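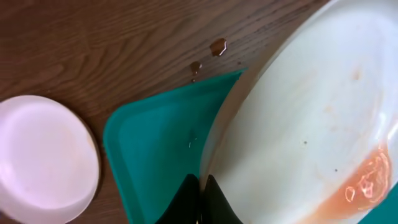

Pellberg writes control and perception software for robot arms that handle everyday objects. We do not build arms or grippers. Our customers already have those, or buy them from someone else, and come to us for the part that decides where the fingers should go and how hard they should close. Much of our work is on things that are awkward to see and awkward to hold. A white plate tipped up by its rim, with sauce pooled on it and bright reflections running across the sauce, is a fair test of a depth estimate, and our code has to settle on a rim position before it can plan the next move.

We started as a small tooling group, writing log viewers and calibration scripts for other people's robots. The scripts turned into a library, and the library turned into the company. There are now 19 of us, most of them engineers, working from one floor of an old printworks on Rostum Street. The office is at the front and the test benches are at the back, close enough that whoever breaks a build usually hears about it in person.

What we make

Walenari is our motion planner and controller. It plans for one arm or two, and it keeps both arms in a single model, so that one can hold while the other wipes, pours or passes. Plans are checked again while the arm is moving. If an object has slipped or turned, Walenari adjusts the path where it can and stops where it can't. The control loop runs on an ordinary industrial computer and doesn't need a graphics card.

Quispe is our perception package. It takes images from cameras at the wrist and the head and gives back object outlines, poses and a confidence value for each. We put a lot of effort into the confidence value. A planner can cope with a poor estimate if it is told that the estimate is poor. Quispe was first written for matt plastic parts and had to be largely rewritten for glazed and wet surfaces.

The two packages can be bought separately. They share a message format, which is published, and several customers use Quispe with a planner of their own.
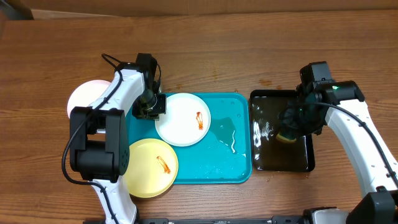

Two-arm dishwashing task: plates on the tray, sponge in the basin.

How we test

Every change goes through simulation first. The nightly set has 1596 cases and takes almost 200 minutes to run. Most are dull on purpose - a cup slightly too near the edge, a camera mount a few millimetres out. Each fault a customer reports is added as a new case once we can reproduce it, and cases are never removed just to make the run shorter.

After that, a release candidate goes on to the benches. It has to finish 900 grasps on real objects before it is offered to anyone, with the camera images, joint positions and planner decisions recorded against the same clock. We keep the failed attempts along with the good ones. Release notes list the known faults, including those we have not found a fix for.
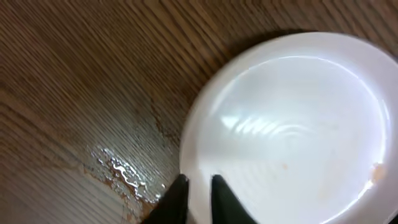 Do we need to change our robot to use your software?
In most cases you can keep the arm and gripper you have. We need joint positions and a way to send commands at a steady rate, and we supply drivers for the common makes. If yours is not on the list, we can usually write a driver as part of the setup work.

Working with us

A first project normally starts with a recording from your own site. We run it through Quispe and send back the results, good or bad, with a note on what we would change. There is no charge for this. If it looks workable, we agree a task and a way of measuring it, and one engineer stays with the project until handover.

We take on two trainees each October, usually one in perception and one in tooling. Places are listed on the jobs page from early summer. Visits to the benches are by arrangement, mornings only, as the afternoons are kept for release testing.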